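Bondance Hanger Set

Student project, Salldale robotics club. 900 episodes of one task, recorded with two hand-held grippers: the wooden hanger and the coat rack. Released February 2019.

Camera views

Each gripper has its own camera. The jaw sits low in the image, with the room behind it.

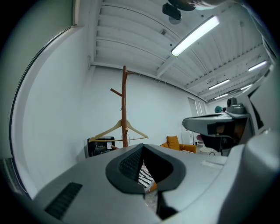

Gripper view, coat rack and hanger past the jaw.

Lens distortion is left in. Straight walls and ceiling lines bend near the border.

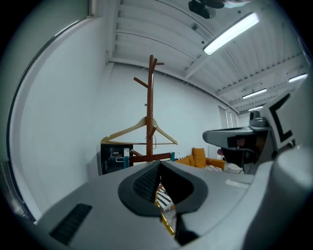
Head view

The third stream looks down on the operator's hands. Marker cubes on both grippers are used for pose.

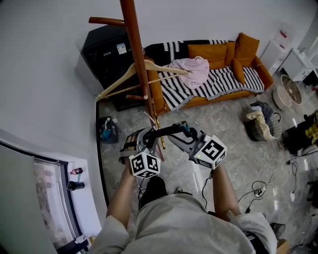
Smits
Data lead, Bondance

Known issues
- 14 episodes have no head stream.
- Ceiling lights can wash out the upper part of gripper views.
- Split files use a fixed seed, 2895.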